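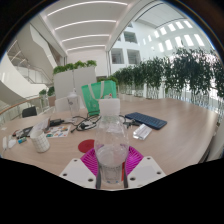 Validation loss looks great, policy fails on a new table. Is my split wrong?

Posted in Imitation Learning, June 20, 2022

Ladier

We record demonstrations with a hand-held gripper that has a wide-angle camera on it, then train a policy and run it on an arm with the same fingers. The task is simple: pick up a clear plastic bottle and put it down on a red coaster. We have 3,492 demonstrations from 17 sessions. A session is one table, left in one arrangement, until whoever is recording gets tired of it.

I shuffled all the demonstrations and held out ten percent for validation. The loss on those dropped nicely and the predicted gripper paths sit almost on top of the recorded ones. Then we tried the arm on a table we had never recorded at, 17 trials, and it placed the bottle on the coaster in 6 of them. On a table from the training set it does much better.

Most of the failures happen before the grasp. The arm moves to the correct side of the table and closes next to the bottle. Clutter was left on the tables on purpose (keyboard, cables, a mug, a tote bag) and I expected that to help.

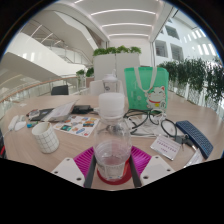 Clear bottle between the finger pads, red coaster underneath.

Two things I would like to know. Should I split by session instead of by demonstration? And is the clear bottle the real problem here? I could put a paper label on it, but then I would have to record a lot again.

Trasier

Yes, split by session. With your shuffle, every table in the validation set is also in the training set, with the same chairs and railing in the background. A network can score well by recognizing the room and replaying the nearest path it has seen. Your loss tells you how well it does that. It says very little about a new table.

We had the same gap on the Humier runs. When we held out whole sessions the loss looked worse and the curve flattened out much earlier, and it lined up with what the arm did. Keep three or four sessions out, chosen before you train anything, and leave them alone. If you also need something for tuning, take that from different sessions. Sessions recorded at the same table on different days should go on the same side of the split.

I would not label the bottle yet. Do the split first so you have a number you can trust, then change one thing at a time.

Uzor

just add more data. also random crop and color jitter if you don't have it already

Humier

Agree on the split. On the bottle, I think you have a smaller problem that is cheap to check. 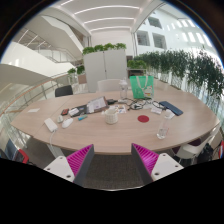 Missed grasps on clear objects are easier to sort out if you cut each demonstration into approach, grasp and place and report the error for each part. Approach takes up most of the time steps, so one average over the whole path hides a bad grasp. I would also look at what is in view during the approach. With the fingers apart, the magenta pads and the red coaster are strong colors, while a water bottle with a white cap mostly shows whatever is behind it. Your policy may be steering by the coaster and guessing at the bottle. To test that, keep the bottle in one spot and move only the coaster between trials. If the closing point moves with the coaster, you have your answer, and you can record a small set where the two positions are unrelated. We did this in September and the new recordings took one afternoon. No label needed.

Ladier

Thanks. Retraining now with four sessions held out. I will try the coaster test on the arm once that finishes and post the numbers in this thread.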